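### 3.2 The folding table and its parts

Most of what we know about folding at home comes from asking people how they do it, and people are wonderfully bad at remembering. They will tell you they fold a T-shirt in thirds, then stand at a table and do something else entirely! So for this part of the study we set the interviews aside and looked at the table itself: what is on it, where each thing sits, and how much room is left over for the garment being folded.

The layout is a simple one, and we grew very fond of it. It has a working area in the middle, a finished pile in one back corner, and a tray on the other side towards the back. Cosmin Nedelcu, who drew up the first version, called it the Anex layout, and the name stuck through all 18 drafts of the protocol. The middle belongs to the garment. The pile grows upwards in its corner and stays out of the way, and the tray marks off a second place that can be used or left alone.

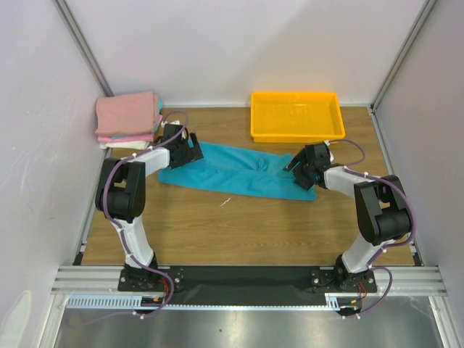
**Figure 4.** The Anex layout at two moments of the same occasion. First view: a teal garment, partly folded, across the upper middle of the table. Second view, below: a teal T-shirt spread out, collar to the right. The order of the two views is not meant as an order in time.

Folding guides tend to treat cloth as if it were paper, with sharp corners and edges that meet. Cloth is far more interesting than that. A hem that looks straight when held up will ripple once it is laid down, and a seam will hold its line while the fabric beside it slides off in its own direction. We therefore describe a garment on the table by three things: the direction of its long creases, the shape of its lower edge, and where its corners point. These can be noted quickly, and two people looking at the same garment will usually agree on them. In our trial round the two coders disagreed on 7 items, nearly all of them corners, and nearly all of those were settled by agreeing that a bunched corner is still a corner.

We had hoped to code the type of garment as well. This is easy when a shirt is lying open and very hard when anything is half folded. A trouser leg and a folded shirt body can look much alike from above, both of them long, soft shapes with a seam running along them. In the end we allowed the label "garment, type unsure", and we recommend it warmly to anyone doing similar work – it saved a great deal of arguing.

#### 3.2.1 The open shirt

A short-sleeved T-shirt is the piece we return to most often in this paper. It has a clear top and bottom, the collar gives away its direction at a glance, and the sleeves are just awkward enough to be worth studying. When a shirt lies sideways, with its neckline to the right or the left, the folder faces its long side, and the first choice (sleeves in, or body in half?) looks quite different from the one faced by somebody with the collar pointing away from them.
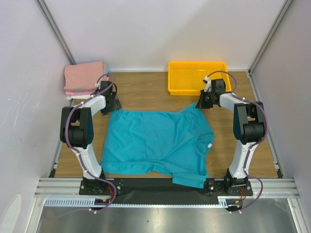 Size matters too, and more than we expected. A spread shirt takes up a great deal of a tabletop, and cloth that reaches past the front edge has to be brought back at some point or folded from where it hangs. We coded overhang as none, slight or large. "Slight" means that part of the hem has passed the edge while the body of the shirt is still well supported. Participants in the earlier Rusu interviews never once mentioned overhang, yet when we asked them directly, 10 had a firm opinion on it. Several pull the shirt back before doing anything else. Others like a little cloth over the edge and use it to find the hem by touch.

#### 3.2.2 The finished pile

The pile deserves its own few lines. Seen from the front, a stack of folded things shows its history as a set of coloured strips, and pinks, whites and pale blues are easy to tell apart even when only an edge peeks out. We took the top item as the reference for width. Lower layers that stick out further were marked as "proud", a word borrowed from joinery that everybody on the team took to at once.

Our scale for neatness runs from 1 to 3 and refers only to the edges. A soft, slightly rumpled top layer can still belong to a pile that scores well, and we would like to keep it that way. Towels especially are meant to be soft, and marking them down for it seemed unfair to towels. The full coding sheet, with the wording used for each step, is given in Appendix B.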